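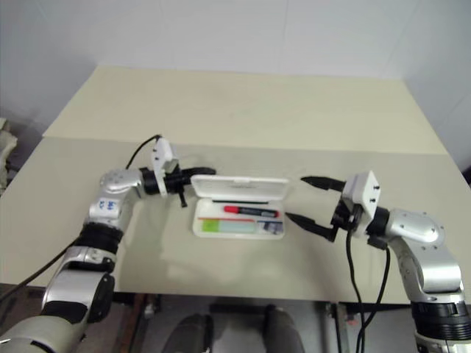 Willero opens its spring pencil case drive

Apr 9, 2023 — Willero is delighted to announce that its school supply drive is back, and we'd love for all our neighbors to join in! Last year's drive sent out roughly 3000 filled cases, and this spring we hope to do even better.

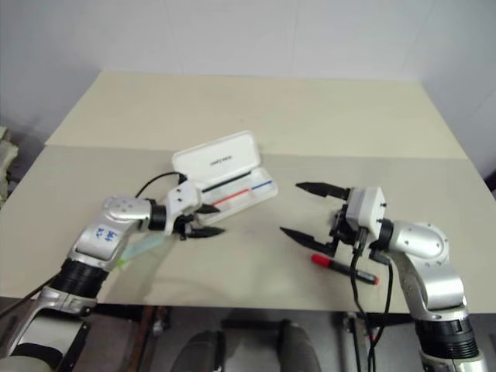

A plain white case with a hinged lid is perfect, and a few pens and a marker make a lovely start. "Children do love opening a case that is all their own," said Ngọc Âu, who coordinates the drive — and who has packed a good many herself.
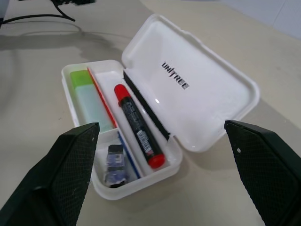

How to take part

Bring filled cases to the Trosel front desk by 8 p.m. Groups with more than 30 cases should please call ahead.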